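Rivville Technical Evening Program
Handheld and Mounted Grippers, Handout 3: Care of the Two-Finger Gripper
Prepared by Signe Halvorsen, July 2025

Read this before the bench session. It covers the handheld two-finger gripper only. The mounted version uses the same fingers and pads, but its drive side is in Handout 4.

Before you start

Put the tool on the bench mat with the fingers pointing away from you. Enter the tool number in the Sirero log, with your initials and the number of cycles since the last service. If the log shows more than 246 cycles on one set of pads, change the pads whether they look worn or not.

Wipe down

Use a dry cloth first, then a cloth dampened with water. No solvent on the pads. Solvent makes the rubber shiny and it stops holding knitwear. Lint collects in the grid of the pad face and needs a soft brush, worked along one direction of the grid and then the other. Check the inside of each arm too. Wool fibers wind around the screws and pull tight over time.

Screws

Check each finger screw with the short driver. You are feeling for movement, so stop when the screw stops. If one turns, take it out, clean the thread, put on one small drop of the removable thread lock and refit it. Then open and close the fingers by hand 3 times. They should move evenly and meet along the whole pad. If one lags, the screw is too tight.

Fit of the pads

Close the fingers on a strip of printer paper and pull. The paper should drag the same at the tip and at the root of the pad. If it slides out at the tip, the pad has been seated too low. Peel it, clean the arm and seat it again. Write down which side you changed.

Cloth check

The paper test does not tell you how the tool behaves on fabric, so finish on a real garment. Lay a sweater flat on something soft, sleeves out, and come in from the hem with the fingers open.
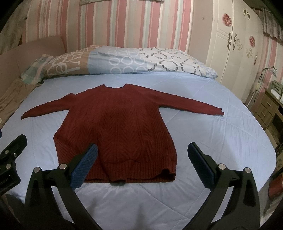
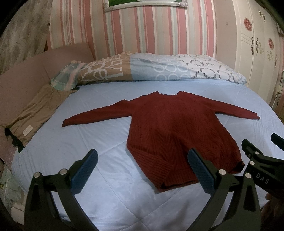
Dark red sweater on a quilted cover, fingers open at the hem end.

Close slowly on a single fold of the hem, lift a hand's width, hold, and lower. Do it once near each side and once in the middle. Things to write down:

- whether the fold slipped, and toward which finger
- whether the cloth underneath came up too
- any pulled loops after release

A thick ribbed hem is the easy case. Repeat with a thin T-shirt if you have one. If the thin cloth slips and the thick cloth holds, go back to the pad fit section before you touch anything else. Most of the tools sent back to the Kukow bench last December had a badly seated pad and nothing wrong with the arms.

Side bracket

Leave the bracket screws alone unless the bracket moves when you push it with a thumb. If you do loosen it, the alignment has to be done again with the Wasilewska block, and that takes most of a session. Ask first.

Putting it away

Fingers open, never closed. Pads that sit pressed together in a drawer take a set and will fail the paper test. Cover on, tool number facing out.

Spare parts are in cabinet 157, second shelf. Pads come in pairs. Replace both, even if only one is worn, and put the old ones in the marked bin so they don't get used again.

For next time: bring your log page and read the first half of Handout 4, up to the section on cable wear.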